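Home | Places to Visit | Houses and Museums | Forum | Members | Log in

Reading time: 3 minutes

Braresby House: is the full tour worth the additional charge?

Posted by A_Cuypers

Good morning. I am arranging a visit to Braresby House in March on behalf of our local history society and should be grateful for advice from members who have been recently. The house offers a short tour of the ground floor and a full tour which adds the family rooms and the estate office. Our members are chiefly interested in the Van Beek family and their part in the draining of the lower fields. 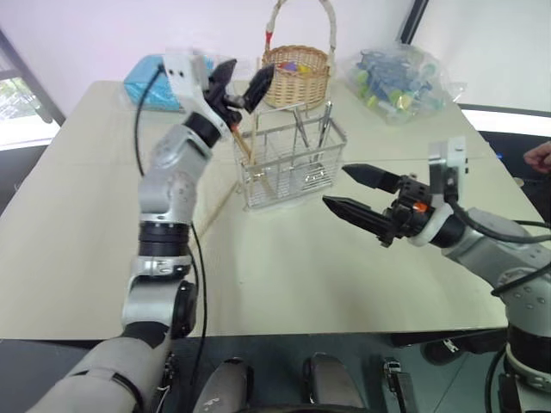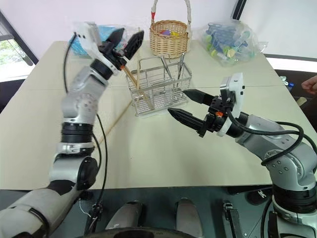
Reply 1: from Kristof Kuipers

Dear Ms Cuypers,

I would recommend the full tour without hesitation. The estate office holds the rent books and the large field map, and both are essential to an understanding of the drainage. The ground floor is handsome, but it tells the visitor very little about how the family made its money.

Please note that groups must book in writing. The office replies promptly in the morning and less so after midday.

Reply 2: from F. Mercado

I must respectfully disagree with the previous reply. Our group took the full tour last spring and a good half of it was spent on the staircase while the party ahead of us finished. The rent books are kept under glass and open at a single page. Members who wish to study the family would be better served by the short tour, followed by an appointment in the reading room, where copies may be handled.

The reading room catalogue lists 3469 items, and the staff will bring out up to 3 at a time. Requests should be sent in advance with the item numbers.

Reply 3: from Kristof Kuipers

Mr Mercado is correct as regards the reading room, and I ought to have mentioned it. I do not accept that the full tour may be judged by one delay on the stairs. Numbers in each party have since been reduced, and on my last visit we had the estate office to ourselves for a quarter of an hour.

Reply 4: from Asmaa Helmy

May I raise the matter of access? The family rooms are reached by two flights of stairs and there is no lift. Three of our older members remained below and were shown a short film in the morning room. They were treated with every courtesy, but they had paid the full charge. I would advise any society to settle this point before booking.

The path from the car park at Gaten is level, although it is a longer walk than the leaflet suggests.

Reply 5: from Chutima Wiriya

I would add that the guides differ on the date of the first drainage works. We were told one thing in the hall and another in the estate office. The printed guide supports the later date, and the family letters in the reading room appear to support the earlier. Visitors should form their own view.

Reply 6: from F. Mercado

The letters are copies made by a later member of the family and should be used with care. The point was discussed at length in the thread on the Van Beek papers.

Reply 7: from A_Cuypers

I thank all members for their replies. We shall request the short tour for the whole party, with the reading room afterwards for those who wish it. I have written to the house regarding the charge for members unable to manage the stairs and will post the answer once it is received.

Related threads

The Van Beek papers: which copies are reliable?
Parking and footpaths at Gaten
Group bookings at smaller historic houses
Reading rooms open to visitors without an appointment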